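The cupboard that came to stay: a morning at the Plitstead workshop

November 23, 2024

Two doors, two handles, pale wood. You'd walk past it.
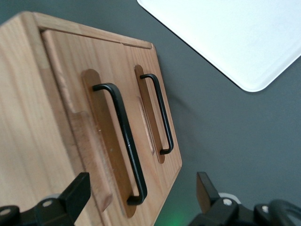 I nearly did walk past it, first time I went in, and the joiner who runs Plitstead had to call me back from the kettle. She didn't want her name used for this ("put the workshop's name, that's who people ring") so the joiner is what she'll be. She has made small cupboards in the same unit at Curndale for a good while now, mostly for kitchens and hallways, and she talks fast and works while she talks, so some of my notes are just arrows.

First thing I wanted to know was why cupboards. Why not tables, say. Tables get all the attention.

"Tables are easy to love," she said. "You sit at it, you have your birthday at it. A cupboard you only notice when it's annoying you. Door sticks, door won't stay shut, handle comes off in your hand with the shopping in the other. So I thought, well, I'll make ones that don't annoy people. That was the whole business plan. My bank was thrilled."

We were stood next to one of the light two-door ones, and I asked her to tell me about it as if I was buying. She pulled a face. She doesn't like selling.

"It's a cupboard. Start with the grain." The lines run straight and they run the length of the doors, and she's fussy about that. If she gets a board with a big swirl in it she puts it by for a back or a shelf. "Some people love a swirl. Fine. On a small door it looks like a face. I had a customer ring me up about a face. She'd hung her coat over it."

The colour isn't even either, a bit more orange in the middle of the doors and yellower on the side frame. I asked if that was on purpose. Long pause, sanding block going round and round.

"Half. I pick the boards so the frame is the lighter one. Then the light gets at it and it does what it wants. I tell people don't put a vase on top for the first year, you'll get a ring where the sun didn't reach. They all put a vase on top."

Then handles. I'd been warned about handles by a friend who'd bought from her and I should of listened, it was the best part of an hour.

These are black metal, matt, a bar bent at both ends so you can get your whole hand behind it. She buys them in from Quezada, and has done since May. Before that she turned wooden knobs herself and was, she says, very proud of them and quite wrong.

"My mum couldn't use them. Simple as that. Her hands are bad, and a knob wants a pinch. A bar you can hook with two fingers, or your wrist, or the handle of a bag if you're desperate. She came round for tea and opened one with her elbow, and I went in the next day and put the knobs in a box."

The box is still there, on the shelf over the bandsaw. 47 knobs in it. She counted them for me, crossly, because she'd told me it was thirty. You can have one if you visit. I've got one, it's on my desk holding down the gas bill.

What about black, though? Doesn't it show everything?

"It shows scratches. Rings, mostly, people's rings. Keys. You get a little mark and then you get another and after that you stop minding. Brass shows fingers, chrome shows fingers AND water. I'd sooner have a scratch. If it really bothers you I'll send you a new bar, it's two screws."

There's a darker piece of wood behind the handle as well, long and thin with round ends, and that was the thing I'd put down in my notebook to ask about, because I assumed it was just for looks.

"It is for looks! Why does everyone say just?" She laughed at that, then sort of took it back. "No, alright, it's for knuckles too. Pale wood goes grubby exactly where your knuckles go. Look at any old kitchen, there's a grey patch by every handle. So the dark bit goes there, and the grey patch can come along and nobody sees. But mainly I like it. I like a dark thing behind a black thing on a light thing. I can't explain it better than that."

She tried it first with square ends. Hated it. Tried it wider, hated that more, said it looked like a plaster. The round ends came from a lolly stick, she says, and I've no way of checking that.

Tea break. Somebody delivering, somebody wanting a cheque, radio on and off. I looked at the price list by the door. The small two-door is £407 and the tall one £451, and there's a wall cabinet she calls the Petstead, at £185, named after the village where the first one went. It's hung in a boot room there and by all accounts holds nothing but dog towels.

I said £407 is a lot for a cupboard. I thought she might be cross but she nodded.

"It is a lot. I couldn't buy one. Well, I could, but I'd be eating toast. You can get one for a quarter of that and it'll hold your plates just the same, and if that's what you've got then get that one. Put decent hinges on it. I mean it, write that down. Cheap cupboard, good hinges, it'll see you right for years." (Written down.)

And what does she tell people who've already got one, of any sort, that's gone wrong? She gets asked this constantly, at parties, in the queue at the chemist.

"Door's dropped, it's the hinge screws. Take them out, bit of matchstick and glue in the hole, put them back. Door's rubbing at the top, don't plane it in winter, wait. Wood moves. You plane it in the wet and come summer you've got a gap you can post a letter through. Handle's loose, tighten it today, not when it's fallen off. What else. Stop overfilling them."

That last one she got quite heated about. Her view is that most doors that won't shut are being pushed open from the inside by a frying pan. She goes out to look at a poorly cupboard and ends up sat on someones kitchen floor with 9 baking tins round her, and the door's fine, the door was always fine.

"So I ask, which of these did you use this month. And it's two. It's always two and they're at the back."

Her own cupboard at home, since I asked? It's a seconds one, the doors came from different boards and don't match. Bottom shelf is pans, top shelf is, in her words, "lids, and things I think might be lids." She keeps the plates somewhere else and goes across the kitchen for them every night and hasn't moved them because that's where they've always been. I liked her a lot for that.

Cleaning, quickly, as people do write in about it. Damp cloth, wrung right out, along the grain. Then a dry one. No sprays, nothing with lemon on the label. The lip round the top catches crumbs and dust, and so does the step at the side where the frame meets the door, and for those she uses an old pastry brush. A toothbrush is too stiff. Metal bars just get wiped when everything else does. Wax or oil depends what was put on in the first place, so ring and ask whoever made it before you slap anything on.

I asked if she'd ever go bigger, take someone on, a showroom. She'd started sweeping by then so I took it we were nearly done.

"I had somebody on for a bit and I was horrible to work for. I kept redoing his edges. They were good edges, he's got his own place now and he does lovely stuff. No. I like that I know where they all went. Someone rings up and says the left door's sticking and I can see it, I know which door they mean, I know there's a radiator next to it because I told them not to put it there."

And the rounded edges on the frame, was that the same sort of fuss? She stopped sweeping.

"Hip height," she said, and banged her own hip on the bench to show me. "Corners are hip height, or they're toddler height. Either way take them off."

The Plitstead unit is open most mornings. Go round the back, the front bell doesnt work. Waiting list for the two-door is into next spring, the Petstead is a bit quicker, and if you want a knob, bring something to put it in, she's run out of paper bags.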